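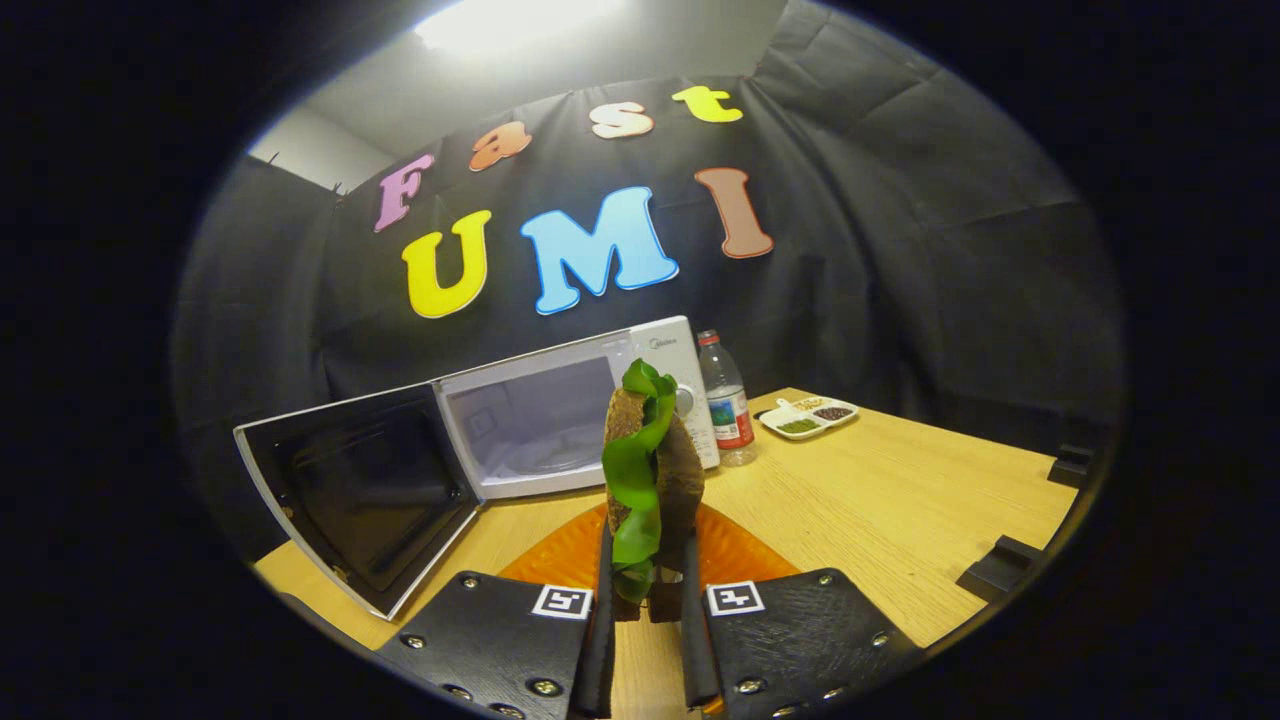 marty_in_zerkimberg
How long can I keep homemade chicken stock in the fridge before I have to freeze it?

Henrique Simões
Three or four days, my friend, and after that into the freezer it goes. I let mine cool in a shallow pan first (my mother did it on the windowsill, but please don't), then skim the fat and pour it into whatever jars I have clean.

kondov458
Lovely advice, but I have to disagree a little about skimming! I leave the fat on until the day I use it, and then I fry my onions in it. My freezer is full of 1,000 ml tubs from April and every one of them still makes a good soup.

Henrique Simões
Well, onions in chicken fat I can't argue with. I still think it clouds the broth, and I like to see the noodles at the bottom of my bowl. Leave some room at the top if you use jars, Marty, I have lost two that way.

marty_in_zerkimberg
Thank you both so much! I'm going to skim half and leave half, and my husband can pick his favorite. Is it all right to salt it before freezing?

kondov458
I'd wait, dear. You may want to boil it down later and then it gets awfully salty.

Contact us | Copyright Kondov Kitchen Board | Back to top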